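Fixing a two-arm cell that faults when the fingers close on a zipper pull

If your grippers keep dropping out with a force error halfway through a bag-packing task, this one's for you! We chased it on our Veruter cell for most of October, and the fix takes less time than lunch.

The symptom first. One arm holds the toy, the other goes for the zipper, the fingers close, and the controller throws fault 284 and freezes both arms. Ours did it on over 2,000 logged grasps before I finally sat down with the traces.

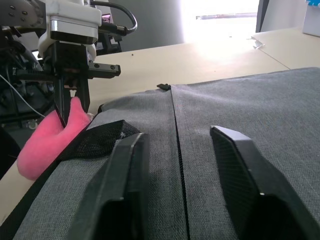 A zipper pull lying flat is thin, so the fingers travel almost to full close before they feel anything. If the zero point has drifted, the driver thinks it has hit its end stop and reports a stall. Soft things like plush hide the problem completely, and that's why it fooled us for so long.

What to do:

Hit the stop button and support whatever the arms are holding. A frozen gripper can let go when power drops.

Power down both arms, wait 3 minutes, and wipe the finger faces.

Power up with the jaws empty and run the zero routine on each gripper, one at a time.

In the Naylor driver settings, raise the stall delay by 2 steps. Don't touch the force limit! It protects your hands.

Try the zipper at low speed before going back to normal.

I love how smooth ours runs now. If the fault comes back within a day, check the finger screws.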